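Step 4. Leveling the desk

I do this part before I plug anything in, and I'd ask you to do the same. My Clemon desk rocked for a week until I got it right!

1. Set all the feet to their lowest point (turn them clockwise, by hand).
2. Lay a level along the back edge and raise the low corner one half turn at a time.
3. Check the front edge too. On the curved model, hold the level across the cut-out, with an end on each side.
4. Tighten the lock nuts. Snug is plenty.

Note: the top should end up between 891 and 900 mm off the floor if you're using the tall legs.

Caution: don't drag the desk once the feet are out. Lift it, with a friend on the other end (thank you, Noelia), or you'll bend a foot and scratch the floor.

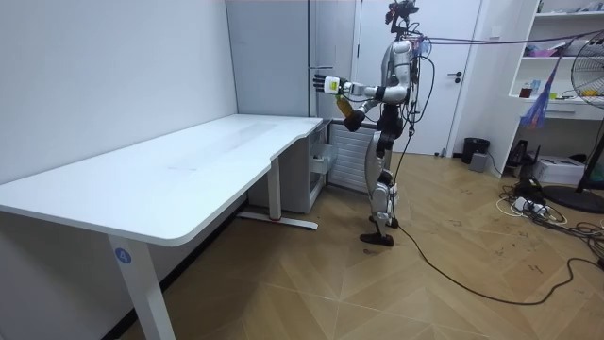
Fig. 4: White desk with the curved front edge, on a herringbone floor.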